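4. What happened when lupin tempeh went into the weekly box

4.1 The products and the partners

Lupin tempeh is a wonderful food to study. It is firm, it browns well, it takes on almost any marinade, and most of the households in our study had never cooked it before. Soy tempeh has a modest following in the region, mostly through health food stores, but the lupin version was sold only at two farmers' markets before Stereck began making it on a larger scale. That gave us something that is hard to come by in food research: a product with very few habits attached to it. People had no family recipe to fall back on and no brand they were loyal to, so what they did with it in the first weeks tells us a good deal about how the meal kit itself shapes cooking.

Stereck supplied the tempeh in vacuum-sealed blocks. Ratanaporn, a small maker of cooking pastes, supplied the marinades, and the kits were packed and delivered by Rostovitz, a grocery delivery business that serves Brernia and the villages up the valley. None of the partners had worked together before. We were lucky in all of them. They gave us access to order records, let us rewrite recipe cards at short notice, and put up with a great many phone calls.

The records cover 2842 orders. An order here means one delivered kit box containing at least one lupin tempeh meal, whether or not the customer chose it for that reason. Orders that were canceled before packing were left out, as were boxes sent to staff. Customers who moved out of the delivery area stayed in the data up to their last delivered box.

4.2 Who came back

Our first question was simple: once a household had cooked a lupin tempeh meal, did it order another? We had expected the strongest predictor to be whether the household already described itself as vegetarian or mostly vegetarian. It did matter, but less than we thought. Households that ate meat most days were slower to place a first order, yet once they had cooked the product they came back nearly as readily as the others. This was the finding that excited us most, and we spent a good part of June checking that it was not a side effect of how customers were grouped in the order system. It held up under each grouping we tried.

What did separate returning households from the rest was the first recipe. Meals in which the tempeh was sliced thin and fried until crisp led to more repeat orders than meals in which it was cubed and simmered. In the interviews people had plenty to say about this! Several described the crisp slices as "something to bite into," and one father of three told us he had started frying extra so that there would be some left to put in sandwiches the next day. The simmered meals were described as fine, filling or mild. These are kind words, but they are not the words of people who are about to reorder.

We also looked at whether the name on the menu made a difference. For part of the study the same meal was listed either as "lupin tempeh with sweet chili paste" or as "crispy chili strips with rice and greens," with the tempeh named only in the ingredient list. The second name drew more first orders. It had no clear effect on repeat orders, which fits with the idea that a name gets a meal into the kitchen once and the cooking has to do the rest.

4.3 The recipe card as a teacher

Recipe cards are easy to overlook, and we came to love them. The first version of the tempeh card was adapted from a card for chicken strips and it kept the chicken timings. Readers who cook tempeh will see the problem at once: the pan was never given long enough to heat, and the slices went in straight from the marinade, so they steamed and stuck. Complaints about sticking showed up in customer messages almost as soon as the first boxes went out.

The revised card made two changes. It told the cook to pat the slices with a paper towel before frying, and it moved the marinade to the end, to be added once both sides were brown. Ratanaporn thinned the paste a little to suit. Messages about sticking dropped away quickly, and people began to write in about other things, such as whether the tempeh could be frozen (it can) and whether the greens could be swapped for cabbage (they can, and it is delicious).

Rosario Lo Presti, who led the kitchen tests, argued from the start that a card for an unfamiliar food should describe what the cook will hear and smell as well as how many minutes to wait. Her version of the frying step mentions a steady sizzle and a nutty smell. Interviewees picked up on this without being asked. A retired bus driver said it was the first recipe he had read that "talked to my nose," and he had kept the card on the side of his refrigerator. We would love to see this tried with other new ingredients, and we think it deserves a study of its own.

4.4 Opening the box

Unpacking is the part of the meal kit that falls between delivery and cooking, and it has had much less attention than either. Customers form an opinion of the food before they have touched a pan. Studies of gift and luxury goods have long dealt with nested packaging, in which a smaller box sits inside a larger one (Figure 2), and there is a useful idea in that work for people who sell food: each layer slows the person down a little and gives the thing inside more weight.
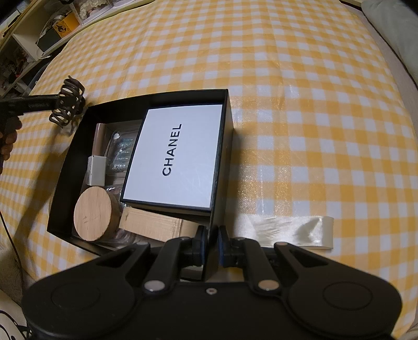 Meal kits mostly go the other way. Ingredients for several meals travel together in one insulated carton, and the customer sorts them on the counter. For familiar food this works perfectly well, as everybody knows what an onion is for. With the tempeh it caused some trouble. In our interviews, people told us they had found a pale, firm block among the vegetables and taken it for cheese, and one household had put it away with the butter and cooked the meal without it. They enjoyed the rice very much, they said.

Rostovitz agreed to try a plain inner bag for each tempeh meal, holding the block, the paste and the folded card together. The bag was paper, closed with a sticker carrying the name of the dish. It added a little packing time and a little waste, and the packing team had fair questions about both. Customers liked it a lot. They spoke of being able to lift out "tonight's dinner" in one go, and those with older children said that the bag could be handed over along with the job of cooking. We did not see a change in first orders, and would not have expected one, because customers choose from the menu before they see any bag. Repeat orders rose, though the bag came in during the same period as the later cards and we cannot fully pull the effects apart.

4.5 Cost, waste and what was left on the plate

Price came up less often than we had feared. The tempeh meals were priced level with the chicken meals throughout, which was generous on the part of the partners and should be kept in mind when reading our results. A higher price might well have kept the meat-eating households away from that first order, and everything that followed depended on it.

Food waste was measured by diary, with the usual limits of that method. People forget, and people like to look tidy on paper. Even so, the diaries show a pattern we find encouraging: leftover tempeh was mostly eaten. It went into fried rice, wraps, soup and lunch boxes – in one diary it was crumbled over pizza – and it was thrown away less often than the greens that came with it. The greens were the weak point. Portions were set by weight when the kits were planned, and the bunches grew large over the summer, so that smaller households were left with more chard than they knew what to do with.

Stereck has since started cutting the tempeh into a half block for single-person kits, using the diary results as a guide to size. Lupin is a known allergen, and the half block carries the same warning on its front as the full one does. The warning was also printed on the recipe card and shown on the menu page, and we asked about it in each interview. Most people had noticed it in at least one of these places, and the menu page was the one they remembered best. The order data used in this section were closed on Oct 6, 2021, and boxes delivered after that, including all of the half-block kits, are left for later work.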